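Utmont Technical Institute
Automation in Practice, Unit 6
Handout: Appraising a bench-top gripper kit (Lusteck G2, supplied by Gruto)
Issued 11/20/24

6.1 Purpose of the unit

Students are required to judge a commercial gripper kit against a written need and to recommend for or against purchase. The need in this case is set by the Ghorbani kitchen workshop, which wishes to sort and move light kitchen items on a shared bench. Sales literature may be consulted, but marks are given only for findings that the student can support from bench work.

6.2 What is supplied

The Lusteck G2 is sold by Gruto as a two-finger gripper with a wrist camera, mounting plate, cable set and control software. The list price is 848 pounds. A spare pair of fingers costs 161 pounds and is not covered by the service plan. The gripper and camera together weigh 540 grams, a figure that must be taken off the lifting limit of the arm before any load is considered.

Students should note that the quoted price leaves out the arm itself. Several reports last year treated the kit as a complete system and reached a total that was far too low.

6.3 Small rounded items

The first exercise concerns items that offer no flat side to the fingers. A glossy red pepper lying on its side is a fair test – the lobes are uneven, the stem gives a poor hold, and highlights on the skin may trouble the software when it looks for an outline. The position of the item also matters. At the seam between a white surface and the green grid mat, the background changes under the item, and the outline should be checked against both. 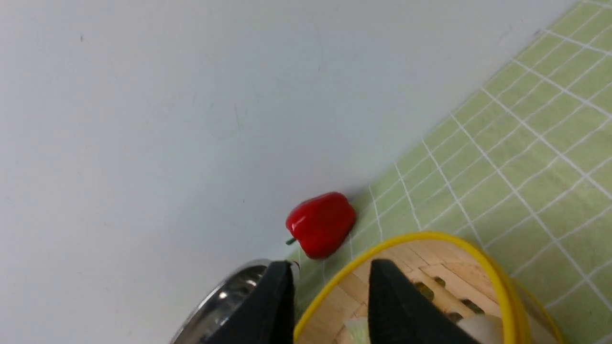
6.4 Wide, flat items

The second exercise concerns items much wider than the opening of the fingers. These must be held by an edge. Before closing the gripper, students are to record the following:

the part of the rim chosen, and the reason for the choice;
whether both fingers have clear space to close;
how far the rest of the item reaches beyond the hold, and whether it is likely to tip;
any other item on the bench that the load could strike when moved.

The lid with the woven bamboo centre has a thick yellow rim and five spokes running out from a small hub. A hold taken where a spoke meets the rim should be compared with one taken midway between two spokes. The hub may be tried as a third choice, though the approach must then be made from directly overhead. 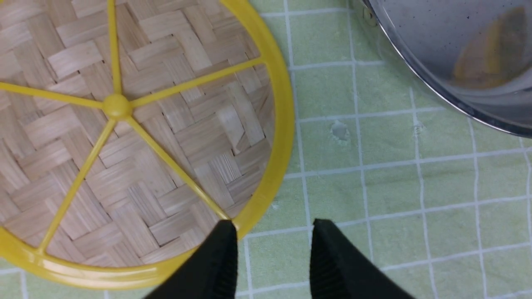

6.5 Service plan

Gruto offers a yearly plan with repair, software updates and the loan of a replacement unit for up to 872 working hours. Reports must state whether the plan is good value for a workshop that uses the bench in term time only. The plan terms are held in the unit folder and are due to be revised in December – the present terms should be used.

6.6 Submission

The report should be no longer than four pages, with bench records attached. Prices are to be quoted as given in this handout.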